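Notebook, September
Dye bath trials, wool skeins, onion skin and madder

Start 9:15. Carried on from the alum batch that had been sitting covered since the last session. Lifted the lid and there was a white crust on the rim but the liquor was clear. Wiped the crust off and didn't stir it back in.

Using the Temba yarn again, the undyed two-ply. Wound 17 small skeins, figure-eight ties in four places, loose. The last lot had tight ties and we got pale bands at every one, so I redid three that looked snug. Tags are the plastic strips with notches cut in the edge. Ink came off last time.

Scoured with the Greltico wool wash, low heat, 40 minutes. Water came out yellowish on the first pass and nearly clear on the second. The bottle says one pass is enough. I don't agree for this yarn, it still has a lot of grease in it. Two passes from now on, and write it on the sheet.

Mordant: alum at 8 percent of dry weight for the first set, 12 for the second. Cream of tartar in the second set only. I know that changes two things at once. There isn't enough yarn left for a proper grid and I want to see the outside corners first.

Onion skins soaked overnight in the bucket by the back door. Simmered an hour, strained through the old curtain. The Sarerlow strainer is too coarse and lets the flakes through, and they stick to the wool and leave brown specks. The curtain is slow but works. Squeeze it at the end, a good part of the color is in that last cupful.

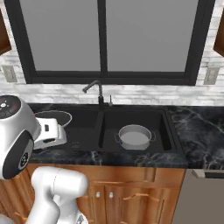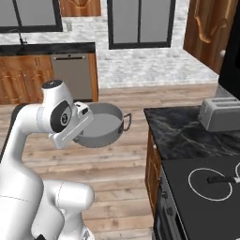 Cooking pot, two views.

Madder went in at 11:30. Kept it at 64 C as well as I could. It climbed to 70 once while I was weighing out the second set and I took it off the heat until it came back down. If the reds go brown in that batch, that's the likely cause. Added a pinch of chalk since our tap water has been soft all summer. Should really measure the hardness and stop guessing.

Results so far, judged damp, so all of this needs checking again dry:

Onion, 8 percent alum: warm gold, even. Happy with it.
Onion, 12 percent plus tartar: brighter, more lemon. One skein has a streak down one side where it was folded against the wall of the bath.
Madder, 8 percent: brick. Duller than I wanted.
Madder, 12 percent plus tartar: more orange than red. Tartar is probably pushing it that way. Leave it out next time and keep the alum at 12.

Left 2 skeins in the madder to cool overnight. The rest rinsed at bath temperature, then stepped down in three rinses. No felting that I can feel.

Iron afterbath is still to do. Keep it well away from the alum gear. The gray cast on the spring samples came from a spoon that had been in the iron, I'm fairly sure, and we lost a whole afternoon over it. Spoons with blue tape are iron only.

Bilevness sample cards are almost gone, one sleeve left. Need to order before the weld comes in. Also low on alum and on pH strips, and the ones in the drawer have gone pink at the ends so throw those out.

Next: lightfastness strips in the south window, half covered with card, check at four weeks. Weigh dry skeins. Try the second extraction from the same madder, it still looked strong when I strained it.

Stopped 4:40.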